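3.2 Where the bottles lie

I'll admit I got hooked on this part of the Pokitness study. We asked people in Narkwood to lay their drink bottles out on a cloth at home before sorting, and I wanted to know what the cloth did to the job.

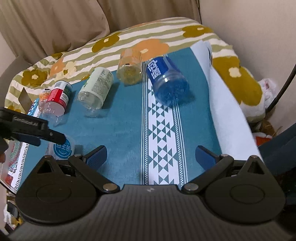
We ended up with 1,417 layouts, and most of them had bottles lying on their sides (nobody had told them to!). A bottle on its side shows you its label or it doesn't, and that matters a lot if you sort by label color, as the Begum scheme does.

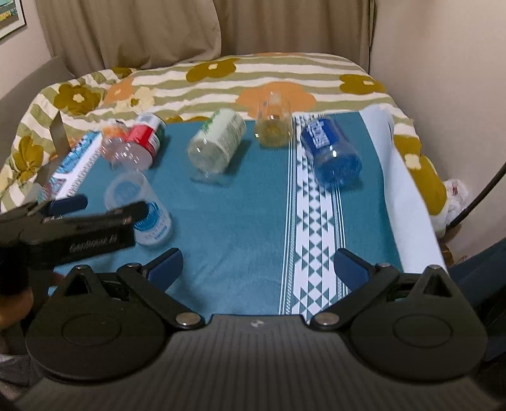
I had expected a table to win every time, being flat and hard. Our Vusby scores put tables only 2 points ahead, so I went back and read around 200 of the notes people sent in.

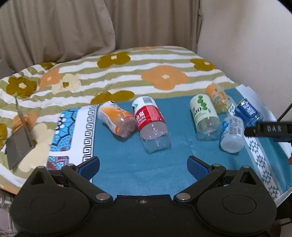
Figure 4. Bottles laid out at home.

Soft surfaces came up over and over in those notes. People fuss about bottles rolling on a mattress, and a cloth seems to calm them down. In Figure 4 the teal towel on the bed has patterned bands at the sides, and I like bands like those as a rough edge to work inside. I'd keep the cloth and let people choose what goes under it.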